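Surface finish and glare in small workrooms
Speaker notes, afternoon session
Shobha Raju

Slide 1. Title

Thank Narayanan Thampi for the measurements. Say at the start that the talk covers horizontal surfaces only. Walls and ceilings were in his talk before the break and I will not repeat them.

Check the room lights are at full before starting. Slides 6 and 7 are dark and may need the front row switched off.

Slide 2. Terms

Keep this short. Illuminance is the light arriving at a surface, in lux. Luminance is the light leaving it towards the eye, in candela per square metre. Most lighting schemes are drawn up on the first and most complaints concern the second.

Two sorts of reflection. Diffuse: light scatters in all directions and the surface looks much the same from any seat. Specular: light leaves at the angle it arrived at, and the surface shows an image of the lamp. Real finishes do both. A satin varnish gives a blurred image, drawn out towards the viewer when the viewing angle is low.

Slide 3. The usual complaint

"The desk is too bright." Fitters respond by dimming, and the complaint comes back as "the room is too dark". Both are true. Dimming lowers the reflection and the task together, so the ratio between them stays where it was.

Slide 4. Reflections at low angles

Point out how reflectance rises as the line of sight drops towards the surface. A varnish that behaves well from directly overhead can be troublesome from a chair. Samples judged flat on a counter, by someone standing over them, are judged at the wrong angle.

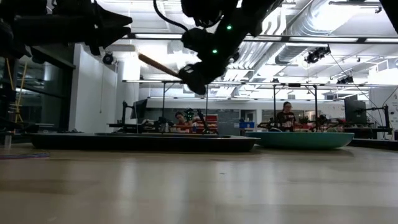 Pale wood top under overhead lighting. Note the bright reflection left of centre.

Ask the room where they would place a sheet of printed paper on a top like this. Wait for answers. Most people will avoid the bright patch, then realise that it moves when they move their head. The position of a specular patch belongs to the viewer as much as to the lamp, so marking a "good area" on the desk is of little use unless the seat is fixed.

Slide 5. The Chowdary rooms

Two rooms, same floor, same windows, same fittings. Room A kept its satin varnish. Room B was rubbed down and refinished in matt oil. Blinds closed for all readings, taken at seated eye height.

Peak luminance on the desk, Room A: 2,267 candela per square metre.
Peak luminance on the desk, Room B: 379.

Illuminance was the same in both rooms within the error of the meter. If asked about the meter: it was calibrated in January, and the certificate is in the handout.

Say clearly that this is one pair of rooms. The direction of the result is no surprise. The size of it was larger than Narayanan had expected, and he repeated the Room A readings on the Sunday with the building closed. The highest value on the repeat was 1,644. The difference probably comes from the tripod position — a small shift in angle matters a good deal on a satin finish. Quote both figures if anyone asks for a range.

Slide 6. Moving the light

Dark slide. Show the section drawing first, then the overlay.

A lamp above and in front of the sitter puts its image on the desk. The same lamp moved to the side puts the image off to the side, where it does less harm. The Ulolano plan does this with two rows of fittings, one along each long wall. The cost is a stronger shadow from the writing hand, worse for left-handed users on one side of the room. Rotate the desks before adding lamps.

Slide 7. Diffusers

The Metura panel and the Andent louvre were both tried in Room A. The panel spreads the source over a larger area, so the reflection is wider and weaker. The louvre cuts light at low angles but does nothing for a lamp directly above. Do not rank them. They solve different problems and the trial was short.

Slide 8. Order of work

Measure from the seat. Move the desk. Change the finish. Change the fitting. Dim last.

Matt oil needs renewing and marks more easily than varnish — mention this before the facilities people do. A desk mat is an acceptable stopgap if it is matt and fairly close to the desk in tone. Black mats on pale desks create a contrast problem of their own.

Questions

Likely: screens. Refer to the handout, page 2. Likely: daylight. Outside the scope of these readings, all taken with blinds closed. If time is short, drop slide 7 and go straight to the order of work.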